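Teleoperated demonstration

Teleoperated demonstration is a way of showing a robot a task by steering its arms from a distance while everything it senses is recorded. It sits alongside hand guiding, in which the teacher takes hold of the arm itself and walks it through the motion, and the two are often used together in the same laboratory.

The person steering usually works with a pair of smaller arms, and whatever those do, the larger arms repeat. It takes a little patience at first — the gripper has no sense of touch to pass back in most setups — but many people find their feet within a few days. Each run from start to finish is called an episode, and a collection holds a good many of them, slow ones and clumsy ones included.

The Raston collection, closed in February and built on the Prania control software, is a modest case. It holds 736 episodes across five household tasks, of which 65 were set aside for testing. Flower sorting was the task that asked the most of its teachers, as artificial stems are thin, leaves catch on one another, and a bloom can hide the very spot where the fingers ought to close. The Comer handbook recommends wrist cameras for work of this sort, together with a fixed view of the table. 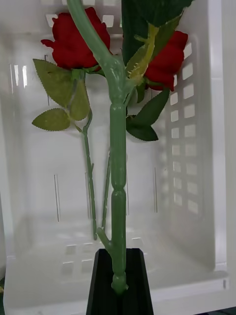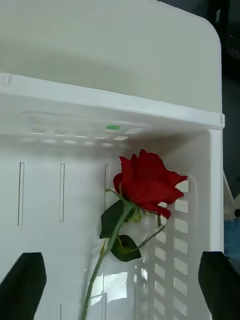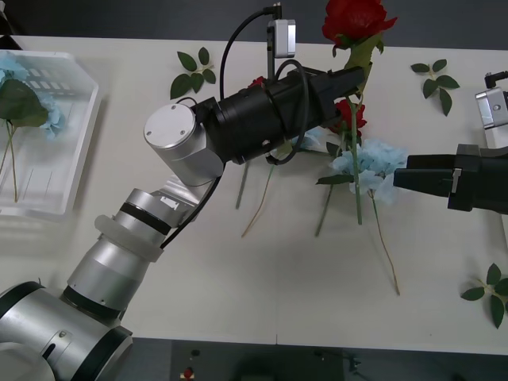
Flower handling seen from wrist cameras (first and second) and from a fixed camera (third).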